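How to Budget a Hand-Held Gripper Kit for Room Cleanup Recording

12 shares | 3 comments

Most first budgets for hand-held gripper work cover the grippers and stop there. The lines that get missed are pads, storage, props, and the hours spent putting a room back the way it was. The steps below assume a small team that records tidying tasks in furnished rooms and has no workshop on site. Read them all before asking for a quote, as step 4 changes the answer to step 2.

A bedroom cleanup uses a wastebasket, a desk full of snack wrappers, and two grippers at work close together.

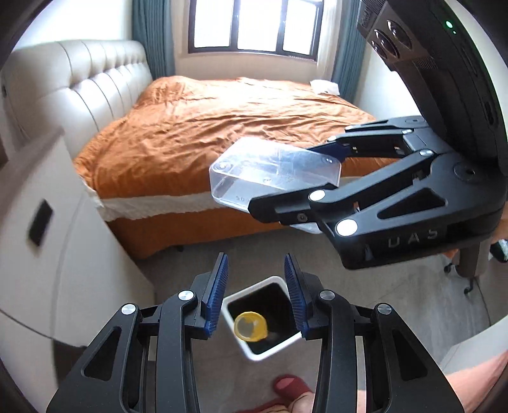
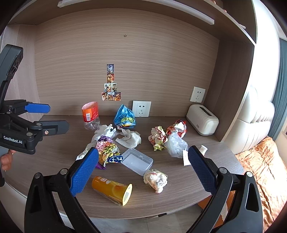

Step 1. Write the task list first

List every object the operator will have to pick up, and sort the list by how it behaves between two fingers. Crumpled film, tissue, and thin bags fold when pinched. Rigid clear containers hold their shape but are smooth. Cylinders roll. Small paper cups crush.

Do this before looking at any catalog. The list sets the finger opening, the pad type, and the closing force you need. On the Traldale job we bought first and listed second, and two of the wider items could not be gripped across the body at all.

Put the drop point on the list too. A small wastebasket on the floor means the operator works with the arm low and the wrist turned down, and that affects how much device weight is acceptable.

Step 2. Count stations, then count grippers

A station is one operator in one room. For two-handed tasks, a station needs two grippers. Add one spare gripper for every two stations – one per station if the supplier ships from overseas.

Do not plan on sharing a pair between two rooms. Josphat Lukumay tried it for the Dudano schedule, and the time lost to carrying, wiping, and restarting came to more than the price of the second pair within the month.

Step 3. Price the wear parts

Rubber finger pads are a consumable. Budget them per recorded hour and keep the line separate from the hardware line. We change a pad set every 47 hours of recording, or sooner if the ridges are rounded at the tip. Food packaging shortens this. Salt and oil get into the ridges and the pad starts to slip on film.

Also price:

- pivot pins and caps
- finger screws (buy the exact thread, in quantity)
- charging leads and one spare battery per gripper, if the battery can be swapped
- memory cards, if the unit records to a card

Ask the supplier for a price on each part by part number. If the supplier will only sell a complete finger assembly, enter that price, and expect the line to be three or four times larger.

Step 4. Check the room against the device

Measure the tight spots. In a bedroom these are the space under any shelf over the desk, the gap between the desk and the bed, and the reach to the back corners. A gripper with a tall upper housing may clear the desk and still hit the shelf.

Carry a cardboard block cut to the outer size of the device and move it through each reach on the task list. It takes 23 minutes in a normal room. Any reach that fails goes back to step 1: drop the object, move the object, or choose a smaller device.

Note the lighting at the same visit. A bright window at one end and a shaded alcove at the other is a hard mix for small cameras. A light strip under the shelf helps. Allow for one if the desk has none.

Step 5. Budget props and reset time

Wrappers tear, tissues go flat, and containers crack. Buy props in bulk and store them in a lidded bin per room. Faith Gachanja set our first prop order at 1000 pieces across all rooms, and in March we had to reorder only tissues and cups.

Reset time is labor and belongs in the budget as labor. Our log for a cluttered desk shows 34 resets per working day. Time three resets yourself, take the slowest, and multiply.

Step 6. Get the quote in writing

Ask for these on one page:

- unit price and the quantity at which it drops
- lead time for units and for wear parts, listed apart
- calibration: included, charged, or done by the buyer
- warranty terms for drops
- file format and any yearly software fee

Hasov quoted us a low unit price with calibration charged per visit. Ndung'u was higher per unit with calibration included. Over a full year the second was cheaper for our four stations – for a single station it would have gone the other way.

Keep the signed quote with the task list from step 1, and update both when a room is added.

Written by Booker Pennington. Parts figures checked by Thirumalai Sastry.

Contact | Terms | Copyright, all rights reserved | Back to top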